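**Kunamley Tableware Adds Printed Plates and Platters to Its Clavville Showroom**

CLAVVILLE, October 23, 2026. Kunamley Tableware announced today that its Clirden collection of plates and serving platters is on display at the company's Clavville showroom and open to orders from restaurants, cafeterias and private households.

The collection comprises 56 items, among them dinner plates, side plates, soup bowls, sauce dishes and oval platters in two sizes. Kunamley selected the range over the past year after meetings with restaurant owners in the Clavville area, many of whom asked for serving pieces that could be mixed on one table without looking mismatched.

Printed pieces form the larger part of the collection. They are offered alongside plain black ones, which the company recommends for shared dishes placed at the center of the table. Customers may order any combination of printed and plain pieces, and no item is sold only as part of a set.

**Showroom and Orders**

The showroom occupies the ground floor of the Fahmy Building and covers 2879 square feet. Visitors may handle all items and arrange trial place settings on the tables provided. Staff will prepare a written quote on request.

The minimum order for restaurants and cafeterias is 70 pieces, which may be divided among any items in the collection. Households may buy single pieces at the showroom counter. Some 2000 pieces are held in stock in Clavville for immediate pickup, and larger orders are shipped from the company's main warehouse.

Replacement pieces will remain available for as long as the collection is in production. Customers who need to match an earlier purchase should bring one piece with them or send a clear photograph of the front and back.

**Patterns on Display**

The orange sunburst pattern appears on both a round plate and an oval platter, each with the words 該吃飯了 ("time to eat") in red. A smaller plate has a wide teal border lettered HAO SHI HAO WEI, with 好食好味 in red on the rim. The black oval platter has a glossy surface and a slightly raised rim.
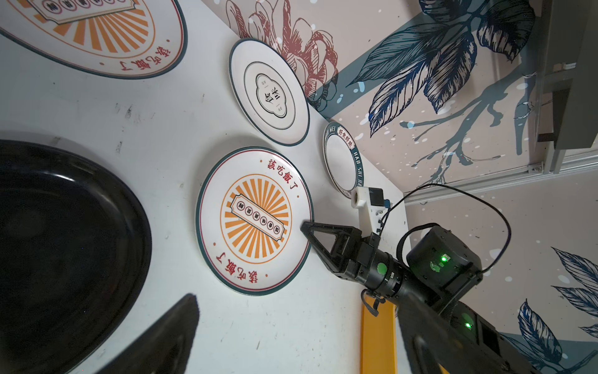
**About Kunamley Tableware**

Kunamley Tableware supplies plates, bowls and serving pieces to restaurants, cafeterias and homes. Its product range includes the Clirden collection and several lines of plain white dishes for daily use. Requests for catalogs, press samples and showroom appointments may be directed to the company's Clavville office.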